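"It was perfect until we let it touch something"

A test engineer on two months of comparing grippers, most of it spent in simulation

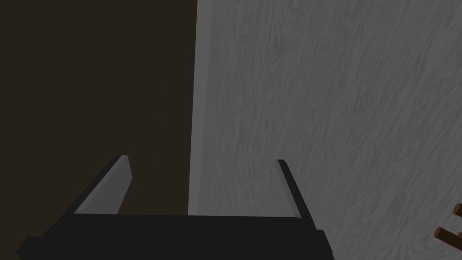 The view from behind the gripper in simulation, fingers open, with two of the brown pegs at lower right.

The test engineer I have come to see has asked me to leave her name out of this, on the grounds that she would like to go on buying grippers from people. She works at Tudley, where her team picks the hands that go on the ends of other people's robot arms. For most of the spring and into July that meant comparing two of them: a parallel gripper from Stimano and one from Görtz that does, as far as I can tell from the brochures, exactly the same thing for more money.

"They both open and they both close," she says. "You'd be amazed how long you can spend on that."

She spent 281 runs on it. The first batch took place entirely inside a computer, where the gripper had to approach a grey wood-grain panel, find a peg and take hold of it. Pegs were chosen after some argument. The customer, who makes flat-pack shelving, wanted a screw. The team wanted a cube, because everyone uses a cube.

"Everybody's gripper can pick up a cube. If your gripper can't pick up a cube you should be selling umbrellas. A peg is round and it's short, and there's generally something solid right behind it. If you come in a bit off, you find out."

Why start with a simulation at all, when both grippers were sitting in a cupboard ten steps away? She gives me the look of someone who has answered this for a finance department.

"Because I can crash it at nine in the morning and nine in the evening and it doesn't need a new finger. We broke 2 real fingers in the whole project and I had to fill in a form for each. I have no idea how many I broke in the simulator. There isn't a form."

The view she prefers is the one from the wrist, looking out over the palm and along the fingers. It is a peculiar way to see the world. A great deal of it is gripper. She admits that it took her a while to stop tilting her head.

"People always want the nice view from across the room, where you can see the whole arm and it looks like an advert. You can't judge anything from there. From the wrist I can see both pads and what's between them. If there's nothing between them, I know where I am."

And where is she?

"Usually too far to the left."

The pads turned out to be the interesting part, or at any rate the part she talks about for longest. In the simulator they are light grey strips on black fingers, which she likes, as they show up even when the lighting is poor. She keeps the lighting poor on purpose. The shelving factory is gloomy, and an early version of the test, lit like a dentist's, had produced a set of results so flattering that she threw them away.

"The camera software loved it. Every peg, every time. Then we turned the lights down and it started reaching for bits of wood grain. It was very confident about it, too. I've worked with people like that."

The controller came from Zondholm and was kept the same for both grippers, so that any difference could be blamed on the right supplier. This was a sound plan and lasted until the team noticed that the controller had been closing the Görtz fingers a touch early. Out went 40 runs. She is cheerful about this now, and says she was less so in May.

"It was our setting. We'd typed it in. I did ring Zondholm first, and I was quite stern with them, and then I had to ring them again."

The real trials were shorter. Both grippers went on the same arm, one after the other, and were given a rack of pegs to work through. The Stimano was quick and rather rough. The Görtz was slower and held on better when the peg was taken at an angle. In the simulator the two had been so close that one of her colleagues suggested tossing a coin and taking the rest of the summer off.

So was the simulation wrong?

"It was right about the reaching. It told us which approaches would hit the panel, and they did hit the panel, so well done to it. It was hopeless about slipping. Friction in there is a number, and I chose the number. Real rubber has opinions, and they change after lunch when there's sawdust on it."

She has since gone back and made the simulated pads worse. The figure she settled on gives her 14 dropped pegs where there had been none, and she regards this as a great improvement. Her manager needed to have it explained twice.

I ask what she would do differently, and she says she would start with the bad lighting, check the controller before ringing anybody, and put the sawdust in sooner. She would also have bought spare fingers at the beginning, when there was still money in the budget and she could have called it planning.

As for the winner, the customer has been told and I have not. She will say only that the cheaper gripper was the better buy for one of the two jobs they had in mind, and that there were, she repeats, two jobs. The next comparison is of wrist cameras. There are five on the shortlist and she has already asked for the blinds to be taken down off the windows, then put back up, then left half open.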